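Foltside Toy Library: Questions About the Play Food Sets

Last updated Monday, February 18, 2019

Who can borrow a play food set?

Any family with a Foltside card. The card costs nothing if you live in Flandbridge. If you live outside, please write to Imelda Macapagal at the front desk and she will tell you what is possible.

What is in the small vegetable set?

The small set is for children who are just starting with pretend cooking. It has a carrot, an eggplant and one round blue plate, all of plastic. The carrot has light green leaves at one end and short dark red marks on the body. Bigger sets have more vegetables and also a pot, and you can find them in the Prekico list under "Kitchen."
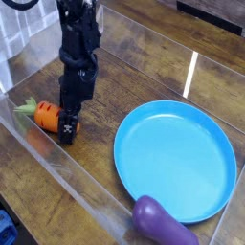 How long can we keep it?

You can keep a set for 56 days. If no other family is waiting, you can ask for more time one time only. Please ask before the last day and not after.

Is the plate for real food?

No. We ask you to use it only for pretend meals. We wash it by hand together with the vegetables, but we do not treat it as kitchen dishes, and so should you.

My child is two. What can we play with only three pieces?

More than you may think. Ask the child to put the carrot on the plate, then to put it next to the plate, then to give it to you. These small words (on, next to, under) are difficult at this age, and also difficult for parents like me who learned English as adults.

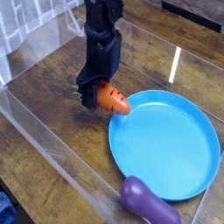

After some days you can change the roles, so the child is the cook and you are the hungry guest. Let the child decide what you eat. If you get eggplant for breakfast, say thank you and eat it.

How do I clean the pieces?

Use warm water, a little dish soap and a soft cloth. Dry the carrot leaves with care, as water likes to stay between them. Please do not use the dishwasher. In January we lost one carrot this way.

What happens if we lose a piece?

Tell us, and please do not feel ashamed. The first lost piece is free. After this we ask you to bring a similar piece or to help us one hour on a sorting day.
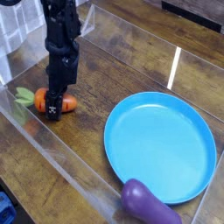 Small vegetable set: carrot, eggplant and blue plate

How do I find the set on the shelf?

Look for box number 785 on the Huang shelf, near the window. We have 70 boxes in this room and the numbers are not always in good order, so ask if you do not see it.

Can I donate play food?

Yes, if it is clean and has no broken parts. We cannot take pieces made of fabric at the moment. Leave the bag at the desk with your name on it.

Answers written by Yu-ting Hsu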